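Recording over-the-air TV to a home server: scheduling, padding and playback

These steps assume that an antenna, a network tuner and a recording server are already installed and that a channel scan has finished without errors. Menu names follow the Milside server software. Other packages use similar terms.

1. Check the guide data

Open Settings, then Guide. Each channel should list programs for at least the next 5 days. If a channel shows "No information," open Channel Mapping and match it by call sign. Matching by channel number alone fails where two stations share a transmitter.

Confirm the server's time zone. A wrong zone shifts every recording by a whole hour and produces no error message.

2. Create a series rule

Search for the show by title and select Record Series. Set the following:

Episodes: New only
Channel: Any, unless one station carries a better signal
Keep: All, or Last 5 for daily shows
Time window: Off

Leave the time window off for entertainment shows. Reunion specials and season finales often move to a different slot, and a rule tied to 8:00 p.m. will skip them. Talk shows are the exception – stations repeat them overnight and often mark the repeat as new.

3. Add padding

Set the start padding to 30 seconds and the end padding to 5 minutes. For live finales and award shows, raise the end padding to 90 minutes on that one recording. Padding occupies a tuner for its full length, so a two-tuner box can run into conflicts on a busy evening. Open the Conflicts tab after each change and move the more important rule to the top.

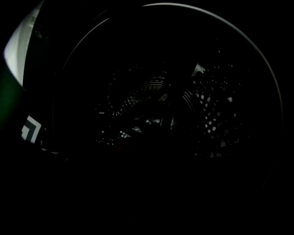
Perforated drum interior, seen through the round opening.

4. Fix split or missing episodes

A recording that breaks into two files usually points to signal loss. Open the log and search for code 353, which Milside writes when the tuner drops its lock. Reseat the coax at both ends first. If the code comes back, run the signal meter during the same time of day as the failed recording.

Mafalda Paiva reported that a Fludton splitter caused the fault on one channel only. Bypassing it for one evening is a quick test.

5. Set up playback

On the TV app, choose Original Quality for wired devices. Over Wi-Fi, pick a fixed bit rate. Turn on deinterlacing for studio shows shot at 1080i – motion will otherwise show comb-like lines.

Commercial detection should run after the recording ends. Set it to mark breaks and leave the file uncut until a few episodes have been checked by hand.

Corrections to the menu names were supplied by Ida Teuber. Last revised in July.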